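Masavmont, Work Package 2: Handling Rules for Hand-Held Gripper Sessions
Progress report to the Varel fund, second reporting period

Purpose of this period

The grant asks us to write a working rulebook for two-handed demonstration recording and to try it out at our own bench before anyone else is asked to follow it. The first draft was finished in March. Since then we have recorded against it and changed it where it did not hold up.

The test task is sweeping up dried beans. We picked it because small loose items show up weak rules quickly. A rule that works for moving a cup from one side of a table to the other says very little about what to do when part of the load rolls away.

What the draft covers

The draft has 8 rules. They deal with the bench, the cables, the start position of both hands, tool placement, spills, pauses, retakes and record keeping. Each rule fits on one line of the bench card, with the longer text in the manual. Operators read the card aloud at the start of a session. It takes less than a minute and we intend to keep it.

The cable rule was rewritten twice. It now says that each cable runs back along the forearm of the hand it serves and may not cross to the other side. The first version only said "keep cables clear," and operators read that in different ways. 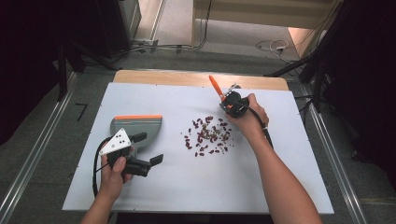
Sessions recorded

The plan called for 3000 recorded attempts by the end of the grant. We are behind on this. Time went into the retake rule, which had to be settled before we could say which attempts count. Under the draft, any attempt with a dropped tool was thrown out. Under the current text it is kept and labeled as a failure, provided the operator did not stop and restart the motion. Older attempts are being relabeled to match.

We also limited continuous work to 20 minutes per operator. The limit was not in the original plan. Operators reported sore wrists in longer blocks, and the labels from the end of those blocks needed more correction.

Rules for the work surface

Sweeping is done on a white surface laid over the table. Beans are counted as in play as long as they are on it. A bean that has come away from the pile is still part of the task, and the attempt is not complete until it has been dealt with. Beans that reach the floor are picked up between attempts, never during one.

Brushes are allowed. The draft did not say which hand holds the brush or whether it may be held directly in the fingers. The current text allows both, but the choice has to be entered in the session log before recording starts - a change of grip halfway through a block starts a new block.
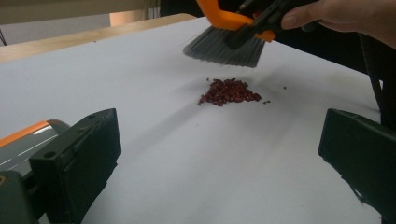 Greltent, reviewing the draft for the second site, replied that the stray bean rule is too strict as written. Their view is that an operator chasing the last bean produces slow, fussy motion that is of little use, and that a time limit would be better. They suggested 20 seconds from the first stroke of the brush.

We agree in part. A time limit will be tried in the next period, with leftover beans entered in the log. The rule stays as it is until we have compared the two.

Mixed materials

Dark red kidney beans make up most of the load, with a few smaller green ones mixed in. The green ones are easy to miss when the bench is reset. The reset rule now asks for a check of the surface from both sides of the table, and for the jaws to be opened and looked over at the same time. 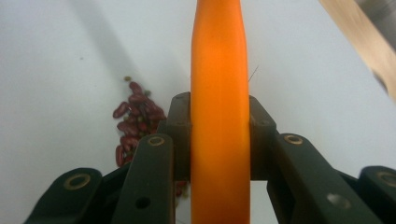
OPEN ITEMS

Jaw inspection. Pads and pivots are checked at the start of the day. We have not decided whether a second check is needed after lunch. The Trevor manual, which we used as a starting point, is silent on this.

Spare parts. One order of finger pads is outstanding. No recording has been lost because of it so far.

Translation of the bench card. Not started. Varel asked for this in its last comments and it is now scheduled ahead of the second site's first session.

Budget. Spending is in line with the plan except for operator hours, which are under because of the pause for the retake rule. We ask to carry the unspent hours into the next period.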